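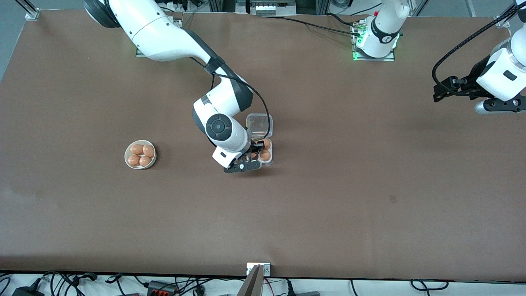 Storing Eggs: Cartons, Shelf Position and Age

Filed under: Kitchen > Food Storage

Eggs keep well if three conditions stay steady: temperature, humidity and distance from strong odors. Most refrigerators handle the first and fail at the other two. These notes cover washed, refrigerated eggs of the kind sold in American supermarkets.

Shelf position

Use the middle or lower shelf, toward the back. The door is the warmest part of most refrigerators and the temperature there rises each time it is opened. Door racks with molded egg cups have a second fault: the shells are exposed and take on odors from onions, cut melon and fish.

Set the refrigerator to 40 F or lower. Check it with a separate thermometer standing in a glass of water on the egg shelf, and read it after a night with the door closed. The dial on the control panel shows a setting, not a measured temperature.

Keep the carton

Leave eggs in the carton they came in. It slows moisture loss through the shell and carries the pack date. Clear plastic lets you check for cracks with the lid closed and wipes clean after a leak. Pulp cushions better but holds liquid; discard a pulp carton once an egg has broken in it. Foam falls between the two.

Store with the large end up. The air cell sits at that end, and the yolk stays closer to center.

If you prefer a rigid bin, the Skindel two-tier model fits a standard shelf, but the lid must be closed fully or it offers no benefit over the door rack. The Latolero stacking tray has deeper cups and takes jumbo eggs. With either one, copy the pack date onto a strip of masking tape.

Reading the pack date

The three-digit number on the end of the carton is the day of the year on which the eggs were packed, counted from 001. Eggs marked 200 were packed on July 19 in an ordinary year, one day earlier in a leap year. Properly chilled eggs hold good quality for four to five weeks past that day.

Float check

Fill a deep bowl with cold water and lower the egg in on a spoon.

- Lies flat on the bottom: fresh.
- Stands on end but stays down: older. Suited to hard boiling, as the shell comes away more easily.
- Floats: large air cell, well aged. Crack it into a separate cup and judge by smell before using it.

The float check measures age only. It does not detect bacteria. Discard any egg with a cracked or slimy shell regardless of how it sits in the water.

Freezing

Do not freeze eggs in the shell. Beat whole eggs until just blended, pour into a lidded container and leave 1/2 inch of headspace. Whites can be frozen as they are. Yolks thicken unless treated first: add 1/8 teaspoon salt or 1 1/2 teaspoons sugar per four yolks, and write which one on the label. Thaw overnight in the refrigerator. Eggs frozen in January should be used by the following January.

Cleaning the shelf

Dried egg sets hard. Soak it with a cool damp cloth for 5 minutes, then wipe with dish soap and warm water. Hot water at the start cooks the residue onto the surface. Rinse and dry before the carton goes back.

Last updated 2 November 2018

400 shares | 5 comments

This site uses cookies to remember your settings. By continuing to browse you accept our cookie policy.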